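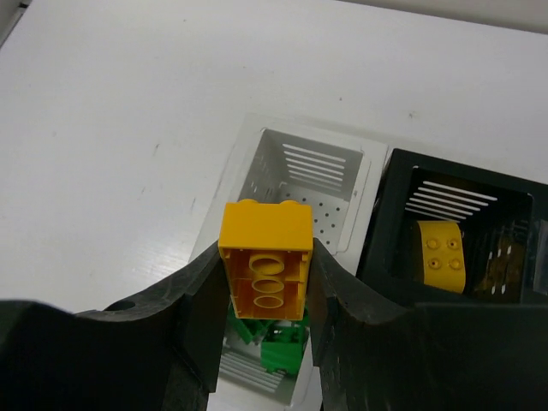 Fig. 1. Yellow plastic brick, underside.

Entertainment Reporting
Unit 4: Junkets, Roundtables and Embargo Terms
Notes prepared by Ritva Väisänen

Scope

This unit deals with the interview material a studio or distributor arranges around a film release. Material that performers publish themselves was dealt with in the previous unit and comes up here only where the two overlap. The reading packet contains the press notes for Varela, the schedule issued by its distributor, Litorach, and the three stories that Standon ran from the event. Bring the schedule to class.

Terms

Junket. A block of interviews held in one place, normally a hotel, over one or two days. The distributor pays for the rooms and sets the timetable. Travel may or may not be paid; whichever it is, your editor must know before you accept.

One-on-one. A single reporter with a single performer or filmmaker. Print slots tend to be longer than camera slots. A publicist may stay in the room.

Roundtable. A group of reporters share one subject. Every reporter present may use every answer unless the terms say otherwise. The question belongs to the person who asked it only as a matter of courtesy.

Press conference. Open questions from the floor, often with a moderator. All answers are on the record from the moment the moderator opens the session.

EPK (electronic press kit). Prepared clips, stills and quotes. Quotes from a kit are usable but must be attributed to the kit or to a statement. Writing "told Standon" over a kit quote is a false claim about how the quote was obtained.

Embargo. An agreement not to publish before a stated time. It binds the parties who accepted it. A notice printed at the top of an unrequested email is a request.

Reading the schedule

The Litorach schedule for Varela lists 17 slots for the lead actor, Sakda Inthanon, at the Bunel hotel. Look at the order. Television goes first, online video second, print last. This is the usual arrangement, and it affects the copy. A performer at the end of the list has answered the main plot question many times and will give it in its most worn form. Print reporters should assume that the standard answer is already available elsewhere and spend the slot on something narrower.

Note also the column headed "format." Where it says "R/T," the slot is shared. Two of the outlets in the packet described their roundtable quotes as "an exclusive interview." Both later changed the wording. The correct form is "speaking to reporters" or "at a roundtable interview."
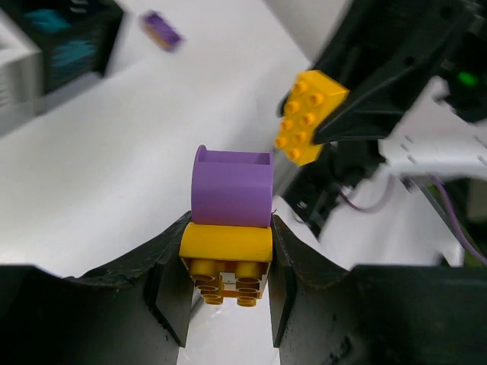

The last column gives the embargo. For interviews it is tied to the trailer and for reviews to the premiere. These are separate times and must be entered separately in the desk calendar. A common error is to take the later one for both, in which case the interview runs after every competing outlet, or the earlier one for both, in which case the review breaks the agreement.

Time zones are the other common error. If the notice gives a time with no zone, write back and ask. Keep the reply.

Preparing questions

Prepare more than the slot will hold and rank them. With a slot of 4 minutes, expect to finish three questions and to be stopped during the next one. The first question should be one the subject can answer without thinking, but it should still be printable. "How are you?" uses up time and gives nothing back.

Work from the press notes only for spellings, dates and credits. The notes for Varela credit Saodah Purba as director and co-writer; the one-page summary sent with the invitation lists her as director only. Where two documents from the same source disagree, ask the publicist which is right and mark the answer on your copy.

Questions should be about something specific in the film if you have been shown it, and about process if you haven't. Do not imply that you have seen a film you have not seen. If you were shown a selection of scenes, the story must say so.

Conditions set by publicists

Conditions reach the reporter in three ways: in writing with the invitation, in a form at the check-in desk, or spoken in the corridor. Treat them differently.

Written conditions in the invitation are accepted when you accept the invitation. If one of them is unacceptable, raise it before the day. Typical examples are limits on the outlet in which the interview may appear, a ban on resale, and a ban on photographs.

Forms at the desk should be read in full. Some ask the reporter to give up control of the recording, or to submit copy before publication. Standon's rule, which we follow for coursework, is that copy is never submitted for approval. Quotes may be read back for accuracy at the reporter's choice. If the form includes copy approval, strike the clause, initial the change, and hand the form back. If the desk refuses the change, call your editor and don't sign.

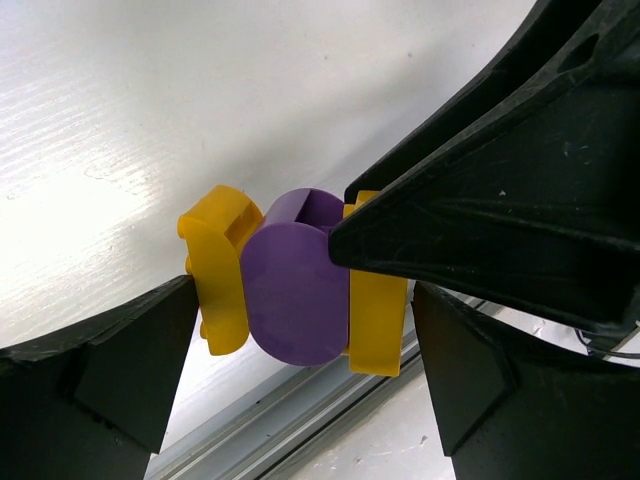
Spoken requests ("please nothing personal today") are information about how the interview is likely to go. They do not bind you. A question that is relevant and fairly put may still be asked, and the subject may decline it. Report the refusal only if it matters to the story. "Inthanon declined to answer a question about the reshoots" is acceptable. A paragraph on his expression while declining is padding.

Going off the record has to be agreed by both sides before the words are spoken. A subject who gives an answer and then says it was off the record has made a request. Decide on the merits, with an editor, and tell the publicist the decision before publication.

Worked case: the sequel remark

At the roundtable, Inthanon was asked whether there would be a second film. His answer, from the class transcript, was: "I'd like there to be. I haven't seen a page of anything." The resulting headlines were as follows.

Outlet A: Inthanon confirms Varela sequel
Outlet B: Varela sequel "would be liked," says star
Outlet C: Varela star hopes for sequel, has seen no script

A is false. B is close in meaning but alters the quoted words, so the quotation marks are wrong. C is correct. C is also the longest, and the desk editor cut it on the mobile page to "Varela star hopes for sequel," which remains accurate. Check that a headline survives shortening before you file it, as you may have no part in the cut.

Teodoro Montes, the unit publicist, sent a correction request to Outlet A within the hour. His message is in the packet. It states the error, quotes the transcript, asks for a specific change and gives a phone number. Use it as a model of a request that is easy to act on. Outlet A changed the headline but left the web address as it was, so the false version could still be read in the link. A correction should cover the headline, the address where the system allows it, the social post, and any push alert.

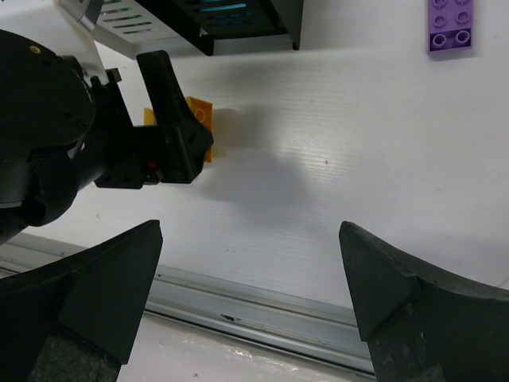
Recording and notes

Use two recorders. A phone on the table counts as one. Switch it to flight mode first – an incoming call will stop the recording on many models. Say the subject's name and the outlet at the start so the file can be identified later. In a roundtable, write down the seating order so that you can match voices to reporters when you check who asked what.

Write down the time on the recorder whenever you hear something you expect to use. It shortens transcription a great deal. Transcribe the used quotes word for word and then edit, in that order. Permitted edits are the removal of false starts and filler sounds. Joining two answers into one quote is not permitted, even where the subject was plainly talking about the same thing. Close the first quote, attribute, and open the second.

Disclosure

If the distributor paid for travel or lodging, the story carries a line saying so. Placement is at the foot, in the same type as the body. The line in the packet reads: "Litorach provided travel to this event." Meals and tote bags fall below the limit for disclosure under the course rules, but log them.

Exercise

Using the roundtable transcript, write a news story of 800 words on Varela for a general entertainment page. Requirements:

Attribution must make clear that the setting was a roundtable.
At least one quote each from Inthanon and Purba.
No kit quote without a label.
Disclosure line at the foot.
A headline that stays accurate when cut to its first five words.

File by the end of Sun 11 February. Syafiqah Lau will mark the first drafts and return them with line notes. Questions about the transcript go to her; questions about the embargo sheet go to me.

Reading for Unit 5: the section on set visits, and the sample access letter at the back of the packet.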